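The Egg Money

My uncle Poul Vestergaard left me the house, 41 hens and a debt of seven trays of eggs to Bergþóra Egilsson, who lived up the Irkberg road and wanted paying by November. She was very clear about it. She'd written it on the back of a feed bill and stuck it through my door at 7 in the morning.

So I cleared the long table and got out a pink tray, because Poul always used pink for anything that mattered, and I made a start.

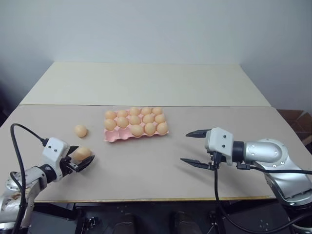 The first tray for Bergþóra, nearly there.

You'd think filling a tray was nothing. But I kept stopping to look at the eggs, all that same light brown, and wondering which hen hated me most (Jodar, I'm fairly sure – she'd had my thumb twice). Poul used to fill from the back, row by row, and he'd never talk until the front corner was in. 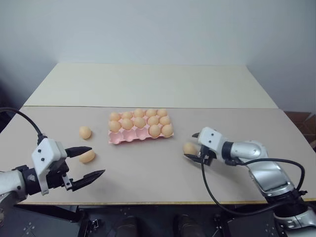 I'd got as far as the front row when she knocked. She walked straight past me, still in her boots, and bent over the tray for ages.

"He owed me these for a cockerel," she said. "Horrible bird. I'd have paid him to take it."

Then she asked if I had any bread in, and I said I did, and she went looking for the frying pan.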